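Cuaderno del taller de emisión, Valora TV
29 de noviembre de 2020

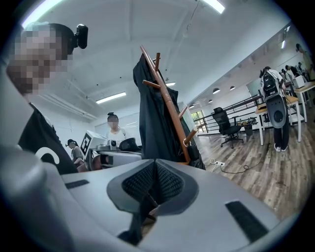
¡Por fin tenemos los rótulos del informativo saliendo desde Flakden! Llevábamos desde julio con el generador viejo y hoy, con la parrilla del domingo medio vacía, hemos aprovechado para migrar el archivo completo: 3.661 plantillas, de las que solo 129 han dado error (casi todas por la tipografía antigua de deportes, que no lleva bien las eñes). Para la prueba de legibilidad busqué algo parecido a una camiseta negra con un dibujo blanco curvo en el pecho, que es lo peor que le puede tocar a un rótulo blanco sin fondo, y el nuevo degradado aguanta de maravilla. ¡Qué diferencia con el de antes!

El enlace con Grallico, nuestro servidor de noticias, también va fino. Cambias un titular en la escaleta y el rótulo se actualiza solo, sin volver a cargar la pieza. Lo he repetido con el bloque del tiempo, con el de tráfico y con una entrevista larga, y siempre ha entrado bien.

Menos bien: la delegación de Rondonuwu sigue recibiendo el retorno con retraso. He puesto el búfer en 1.000 milisegundos y el audio ya no se corta, pero para un directo con preguntas es demasiado. Mañana pruebo a bajarlo a la mitad con el códec nuevo.

Pendiente:
Rehacer las 129 plantillas de la lista roja.
Etiquetar las 2 salidas de reserva en el panel.
Copia de la configuración de Flakden en el disco del armario, antes del informativo de las ocho.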